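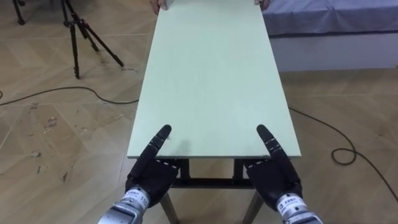

Monday, before lunch

Hukeck want 953 a month for their two-armed helper, plus 500 for setup. Today's trial job was the green table. It takes one end, a person takes the other. So I'd be paying for half a mover.

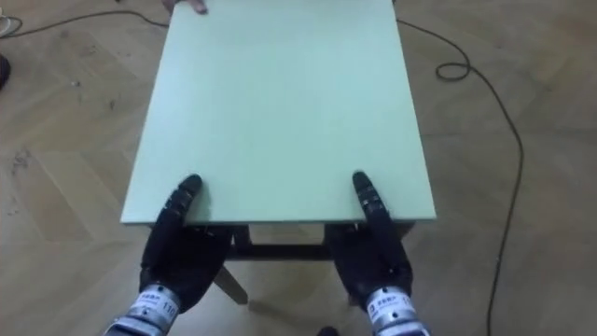

And it hooks on with one long finger per hand over the top, the rest tucked below. I'd want more grip than that on anything I cared about. The brochure says 86 household tasks. I'd like to see the list. Jostico's quote was 1000 flat and just as vague.
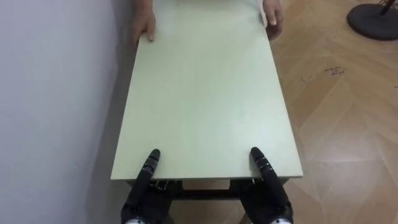 Monday, 9 p.m.

Still not sold. The table by the white wall is light and bare, an easy test. Asked for one with a loaded bookcase. No reply yet.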